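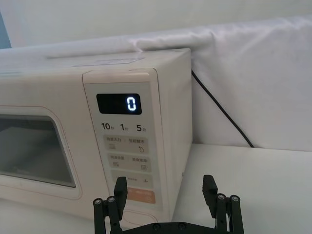 Cream microwave, display showing 0

Subject: Re: [Bivley-allotments] Soup lunch, porridge and what to do with all these beans

Evening all,

Sorry for the slow reply, I've had the family staying and haven't sat down at the computer since they arrived. I've snipped most of the earlier message but kept the bit I'm answering:

> We've got the hall for the soup lunch in October and the big
> question is what goes in the pots. Last year we ran out of the
> lentil before one o'clock and had loads of the leek left over.
> Does anyone have borlottis to spare, dried or fresh? And is it
> true you can't do dried beans in a microwave? My neighbour says
> it's dangerous, my sister says she does it every week.
>
> Also can someone tell me when to pull mine up. The pods have
> gone papery but the leaves are still quite green.

Right, beans first. I've got loads! I put in two rows along the fence on plot 31 and they went completely mad after that wet spell, so I can let you have 5 jars of dried ones and probably a carrier bag of fresh as well if you don't mind podding them yourself (I am so tired of podding). They're mostly ordinary borlotti, with a few of the dark purple climbing ones mixed in that I swapped for some garlic at the Intarasuk seed table in the spring. I've no idea what those are properly called. They go brown when you cook them, which is a bit of a let-down after how pretty they are in the pod, but they taste lovely, sort of like chestnuts.

On pulling them up – don't wait for the leaves. If the pods are papery and rattle when you shake them, pick them now, on a dry afternoon if we get one, and leave the plants standing for the stragglers. I waited for the leaves to go one year and half the beans had sprouted in the pod. Then spread them out on trays indoors until you can't dent one with your thumbnail. Mine sit on top of the wardrobe in the back bedroom, much to the annoyance of anyone who has to sleep in there.

As for the microwave, I'd side with your sister up to a point. Fresh podded beans are fine, in a deep bowl with plenty of water and a plate on top, and I give mine 16 minutes and then leave them to stand.
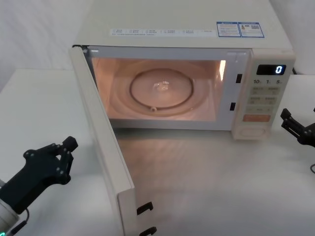

Dried ones are more of a faff. They need soaking overnight, the soaking water thrown out, and then a proper hard boil for at least ten minutes before you turn anything down, and I'd much sooner do that on the hob where I can see it bubbling. It's kidney beans people worry about most but I treat all of them the same. And please don't anybody put dried beans straight in a slow cooker, it doesn't get hot enough. So for the soup lunch I'd say boil the lot at home the night before, cool them quickly, keep them in the fridge and bring them along in tubs. The hall cooker takes forever to get going anyway and the back left ring has never worked in all the time I've lived here.

I do a bean and squash soup that would go well next to the lentil. Onions, celery, a big squash cut up small, a tin of tomatoes, sage if the slugs have left you any, and the beans in at the end so they don't fall to bits. It freezes well too. I could make one of the big pans if somebody else does the bread.

Oh, and before I forget, has anyone still got the long loppers with the orange handles? They used to hang inside the shed door by the Orus Lane gate and they weren't there when I went to do the elder. I borrowed the little Miter saw off the next plot in the end and it did the job, but my arms knew about it the next day.

I'll be down there most evenings from 5 until it gets too dark to see, so come and grab the beans whenever suits. If I'm not about, the jars will be in the blue crate under my bench. Do bring the jars back though!

Plot 31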